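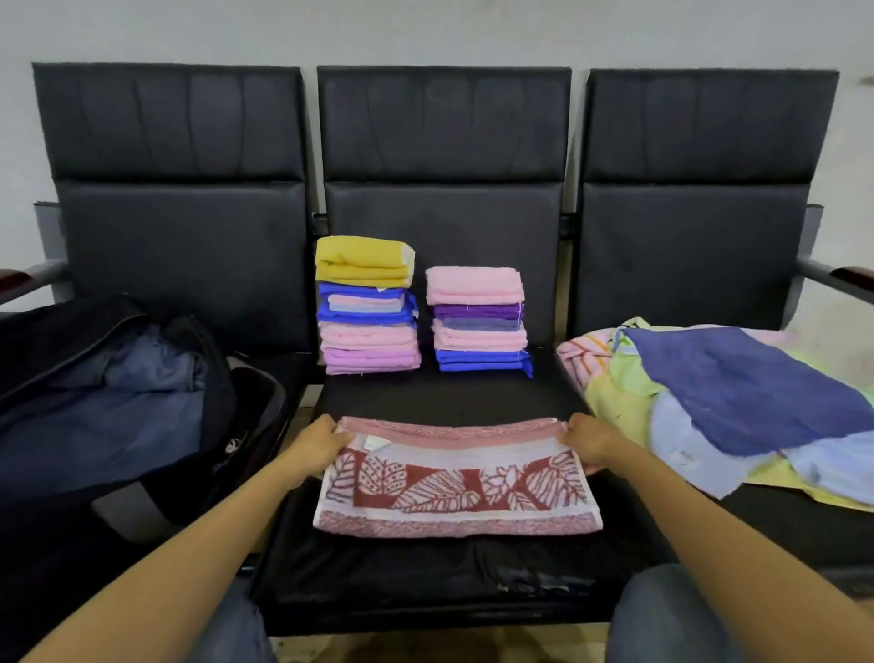 Ullura Towel Folding Project
Progress report to the Halliday Fund, second period

1. Where the project stands

The second period of the grant was given over mainly to the open day at Wodton, which the work plan listed as the first public showing. It took place on a Saturday in March, with doors open from 10 a.m. to 3 p.m. The rest of the period went to recording folding work by hand and to preparing the material for training. Both of those tasks are on schedule. The purchase of the second gripper set is late and is covered in section 5.

As agreed at the start, the project deals with one household job: taking a towel from a loose pile, laying it flat, folding it and adding it to a stack. Ornano supplies the arms and the control software. We supply the recordings, the test plan and the reporting.

2. The open day

Visitors came in groups, and each group was shown two things. The first was a person folding towels with a head camera on, with the camera view shown live on a wall screen. The second was the Ornano arm attempting the same fold on a table in the next room. Each round took 13 minutes with time for questions, a little longer than the 10 we had written into the plan.

We kept the two demonstrations apart so that people could watch the hand work first and then compare. This worked well for the adults. School-age visitors mostly wanted to go straight to the arm, and after lunch we let them.

The arm folded small single-color towels well enough for people to follow what it was doing. It had more trouble with thicker towels, where it tended to pick up a single layer at the corner and leave the other behind. On 2 rounds it had to be stopped and reset by the operator. Both stops were for a towel caught under the wrist, and neither led to damage. The stops were explained to the visitors at the time.

Questions fell mostly into a few groups: how long until such a machine could be bought, what it would cost, and whether it could manage fitted sheets. We answered the first two by saying that the grant covers research only. The answer to the third is no, and fitted sheets are outside the work plan.

Several people who work in hotel and care home laundries asked about speed. The arm is a good deal slower than a person at present and we said so. One of them pointed out that in her workplace the folding is less of a burden than the sorting and lifting. We have noted this for the needs review due next period.

3. Recordings

The recording target for the period was 2,000 folds, and it was met. Recordings are made by hand with a camera at head height, facing down toward the work, so that both hands stay in view.

We have moved away from working only at tables. Folding at home happens on beds, couches and chairs, and a system trained on one clean table does poorly anywhere else. Part of the new material was therefore recorded on seating, with the person sitting opposite and the finished stack kept at the back of the same seat. The space is narrow and the surface gives under the hand, so the towel has to be pulled straight at the corners before each fold.

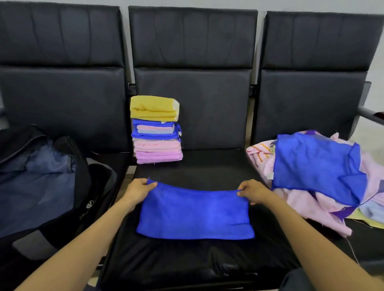
Towels vary in size, thickness and finish. Microfiber is the most awkward of the materials so far, as it clings to itself and the corners are hard to separate. Printed and bordered towels are useful because the pattern gives the software a line to follow. Plain ones do not, and we will record more of them.

We do not tidy the stacks for the recordings. Uneven edges, labels and loose threads are left as they are — Ornano asked for this after its first tests, in which the software treated a care label as a corner.

4. Checking and labeling

Every recording is checked once for focus and for hands leaving the view. Those that pass are marked with the start and end of each fold. Labeling is running 3 weeks behind recording, which is within the limit set in the work plan. We expect the gap to close in May, when recording pauses.

5. Problems and changes

The second gripper set has not arrived. The supplier has given a new delivery date in April. Until then all arm tests use the first set, whose finger pads are wearing and slip on smooth fabric. No change to the budget is requested.

For any later open day we would allow 15 minutes a round and put the wall screen higher, as people at the back could not see it.

6. Next period

Arm tests on soft surfaces will start once the new grippers are fitted. The needs review will be sent to the Fund with the next report, along with the visitor comment cards from Wodton — these are still being typed up.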